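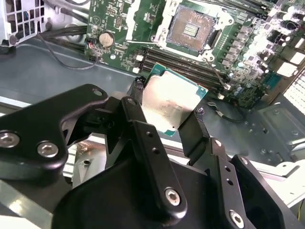 Ukik Student Robotics Forum > Team Projects > CPU seating task

vomer_lead
Status for the course project. The arm grips the CPU by two opposite edges and tilts it on approach. Socket pose comes from the wrist camera. After 121 logged attempts the largest error term is rotation about the vertical axis. Suggestions on the search pattern welcome.

lodam
Drop the tilt. Come in flat, then run a small spiral. A tilted chip over bare contacts can bend pins, and you have 2 spare boards.

vomer_lead
Flat approach hides the socket from the camera. Tilt stays until the last segment.

b.nnaji
Agree with Lộc on the pins, disagree on the spiral. No lateral motion after contact. Lift, correct, retry.

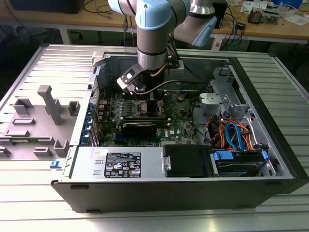

2 min read

b.nnaji
Related point on fixturing. With the tower on its side on the slatted aluminum, check the case position against the printed stop before each run. Ours at Clorkthorpe crept and we blamed calibration until June.

lodam
A stop block only constrains one direction. Clamp it.

vomer_lead
Clamping blocks the reach to the power supply side, and the next task needs that. I will log case pose per run instead.

lodam
Logging drift is slower than preventing it. Your call.

tang_arm
What force threshold are you using on contact? Tăng firmware filters at 400 Hz by default and the delay matters at that speed.

vomer_lead
Default filter. Will lower the approach speed and post the plots.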